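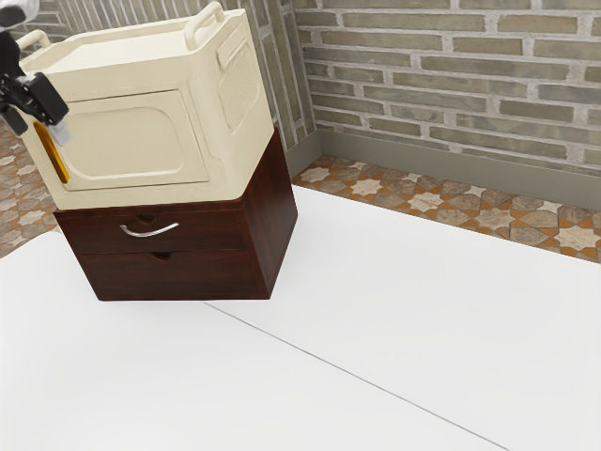 Purnatard – Simulated Demonstration Collection
Progress report to the program office
Prepared by Kimie Hirose, data lead
29th April

1. Status

Work package 2 (simulated demonstrations for household furniture and small appliances) is on schedule. Work package 3 (policy training) started early on a partial data set. Work package 4 (transfer to the physical arm) has not started and is planned for June.

The collection target for this period was 800 accepted episodes. We delivered 835. A further 122 episodes were recorded and rejected in review; they are kept in a separate store with the reason for rejection attached.

Budget use is in line with the plan. One change to the compute line is requested in section 6.

2. Scope of the period

The tasks covered were opening a drawer, closing a drawer, opening a hinged appliance door and closing it. All were recorded in the small-kitchen layout, using the two-drawer wooden cabinet with the cream-colored appliance on top. The layout was frozen before recording began. Changes to object placement are made only through the randomization file, so that every episode can be regenerated from its seed.

Each episode holds the joint positions, the gripper command, the views from the fixed cameras and the wrist view, and a one-sentence instruction in English. Instructions are written by the operator before the episode starts and are not edited afterward, except for spelling.

Teleoperation was shared between Welington Xavier and Inmaculada Tejada. Marcelino Fagundes maintained the simulator build and the replay tool. Valquíria Magalhães reviewed all episodes.

3. Collection results

Of the accepted episodes, 602 are drawer tasks and 233 are door tasks. The imbalance is larger than planned. Door episodes take longer to record, and a door episode is more likely to fail review, mostly for contact between the wrist and the body of the appliance during the approach.

Reasons for rejection, in order of frequency:

Collision between the wrist or forearm and an object that is not part of the task.
Gripper closed before reaching the handle, followed by a second attempt.
Task completed, but the final state is outside tolerance (drawer open less than the required travel).
Instruction does not match the motion.
Dropped frames in one or more camera streams.

Second attempts are rejected under the current protocol. Marcelino has proposed keeping a marked subset of them as recovery examples. We agree in principle, but have not changed the protocol in mid-period. The affected episodes can be restored from the separate store without recording anything again.

4. Wrist view

The wrist camera was added to the recording at the end of the last period, following the mid-term review. At close range it supplies information on handle position that the fixed cameras often lose behind the gripper. The cost is storage and a longer load time per training batch.

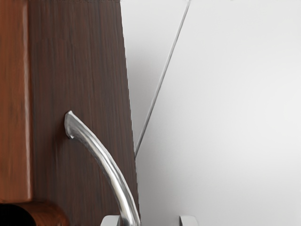 Why is the wrist view recorded at the full control rate when the fixed cameras are not?

The last part of the approach is short, and at the lower rate too few samples fall between first alignment with the handle and contact. The fixed cameras change little over the same interval and are recorded at half rate.

Two problems were found in the wrist stream. The first was a timing offset of one control step between the image and the joint state, caused by the order in which the simulator writes its buffers. It was corrected in the Thaler build now in use, and all episodes recorded earlier were rendered again from their stored states. The second is the appearance of polished metal. Highlights on the curved handles shift strongly with small changes in camera angle, and the early policy checkpoints appear to depend on them. Lighting randomization has been widened for the next batch. We do not yet know if this is enough.

5. Training on the partial set

A first policy was trained on the drawer episodes only. It was tested on 27 held-out starting positions, none of which appear in the training set. Drawer opening succeeded in 19 of these. The failures fall into two groups: the fingers stop short of the handle, or they pass in front of it and close on nothing. Both are errors in depth along the approach direction – lateral error was small throughout.
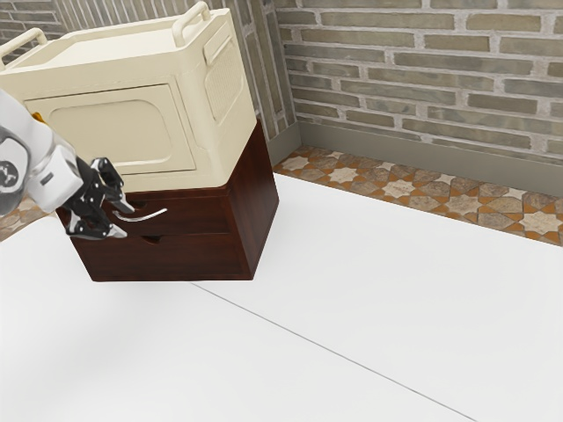

Figure 3. Arm at the upper drawer handle, fixed camera view.

The results should be read with care. The test positions come from the same layout and the same cabinet, and say little about other furniture. A second test with a different cabinet model from the Hirkudel asset library is prepared and will run when the door episodes have been added to training.

The lower drawer needs separate treatment. It has no bar handle and must be opened by the semicircular cutout at its top edge, which calls for a different finger pose. Operators found this difficult with the present hand controller, and only a small share of the drawer episodes cover it. Welington is testing a finer scaling of the controller motion near contact. If it works, lower-drawer episodes will be recorded as a block of their own.

6. Deviations and requests

Review time. Full manual review by one person is the slowest step in the process. An automatic check for collisions and final state has been written and is being compared with Valquíria's decisions. Until the comparison is complete, every episode will still be seen by a reviewer.

Compute. Rendering the earlier episodes again was not in the plan and used part of the allocation for work package 3. We request that unused travel funds be moved to the compute line. The total budget does not change.

Hardware. Bristex has confirmed delivery of the replacement gripper pads before the start of work package 4. No action is needed from the program office.

7. Plan for the next period

Record door episodes until they match the drawer episodes in number.
Record the lower-drawer block, subject to the controller test.
Decide on the use of second attempts as recovery examples, with a short written note on the effect on training.
Train the combined policy and run the test with the second cabinet model.
Freeze the data set and its documentation for handover to work package 4.

The data set index, the randomization file and the rejection log are in the project folder under the current release. Questions on the data format should go to Marcelino Fagundes, and questions on the budget request to Kimie Hirose.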